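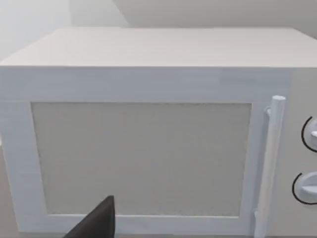 The microwave door in the simulated kitchen, with the tip of one gripper in front of it.

Most people who start a robot arm project in a garage buy the arms first. I think they should build the kitchen first, on a computer, and leave the arms in the cart for a few months.

I did it the wrong way around. My first arm came as a kit called the Nirkada, and within 2 weeks I had stripped a wrist gear by driving it into my own workbench. The replacement took 14 days to reach Sullthorpe. I learned very little in that time except how to track a package.

The second try was at Arkness, the shared workshop where I rent a shelf and half a bench. Ayanda Swanepoel had a simulated counter running on the old desktop by the drill press, and she let me copy it. It has a microwave, a dish rack, a sink and two arms.

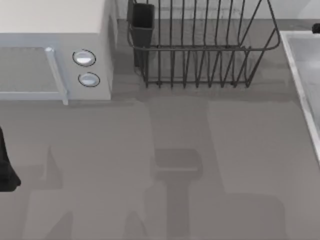

The usual complaint is that a simulation lies to you, and it does. Friction is a guess. My counter at home has crumbs on it and a seam that catches everything. But a beginner's mistakes are mostly not about friction. Mine were about reach, about which way a wrist folds, and about sending an arm through a space the other arm was already in. A plain gray model will show you all of that for the price of the electricity.

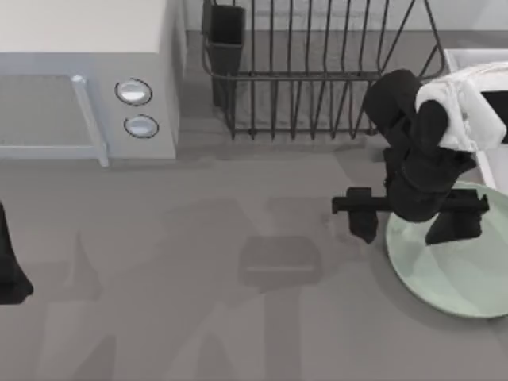 It also changes how people share a workshop. Arkness has 8 members who want time with arms and one real pair, bolted to the Csizmadia bench by the window. In October we agreed that a motion has to run clean 3 times on the desktop before it goes on the hardware. There was grumbling, mine included. Since then the bench has been free more evenings than it used to be, and we have ordered fewer gears.

I would still tell anyone to get to real arms eventually – a model of a door handle won't teach you how hard to pull.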